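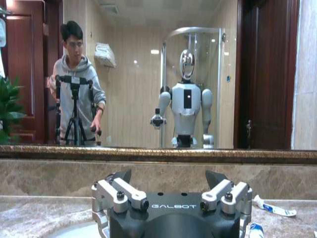
Marbled countertop, sink and wall mirror at Pratell

About Pratell

Pratell is a small guesthouse in Vonumbridge, a short walk uphill from the river. We have 18 rooms on three floors, a breakfast room, and a garden which is open to guests until it gets dark. We are a family business and we have never belonged to a hotel group.

The house was first a school for bookkeepers. When we bought it, the roof was leaking in many places and there was no heating on the upper floors. The repair took us seven years, much longer than we had planned, and during this time we rented out only the rooms that were finished. Some of our first guests still come every March and ask for the same room.

The name comes from the old name of the hill. It is written on the town maps as Pratell Rise, and older neighbors say it with the weight on the second part. Both ways are fine with us.

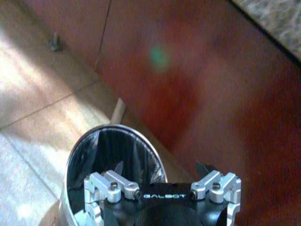

Pratell, Vonumbridge

Breakfast is our favorite part of the day. The bread comes from the Herka bakery on the square, and the jam we cook ourselves in late summer — mostly plum, and in a good year also quince. Coffee is ready from half past six for those who leave with the early train. If you don't eat wheat or milk, please write to us before you arrive and we will prepare something for you.

Our second house, Ruawai, stands 200 meters down the same street. It has one apartment with a kitchen and is better for families, or for guests who stay longer than a week. The key is given out at the Pratell front desk.

We speak English and German, and we are learning Spanish slowly. The desk is open every day from seven in the morning. If you will come late in the evening, call us at extension 3479 and we will wait for you.

Last updated: 1 November 2024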